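We use cookies to improve your experience. Accept all | Manage settings

Soltani single-bowl kitchen sink, owner review
Imad Azar, 2024-07-25

I bought the Soltani in November to replace a double bowl that never fit a baking sheet. It cost 138 with the clips and drain included. A plumber fitted it in two hours, into a white countertop we already had.

The bowl is rectangular and deep, with rounded corners. Those matter more to me than I expected, as my old sink had square ones that collected coffee grounds. I wipe this one out with a sponge and it's done. The rim is wide and flat. Dishes still get stacked on the counter to the left, as there is no drainboard.

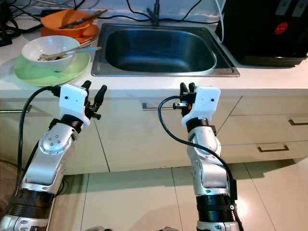
What I would change

Stainless steel shows water spots, and I dry it most evenings. The pad underneath is thin, so a running tap is louder than it was in the old sink. Tall pots are fine. For small jobs like rinsing one cup, the depth means bending a little.

After 8 months I have no leaks and only light scratches. I would buy it again at the same price.

Get new kitchen reviews by email. Enter your address to subscribe. You can unsubscribe at any time.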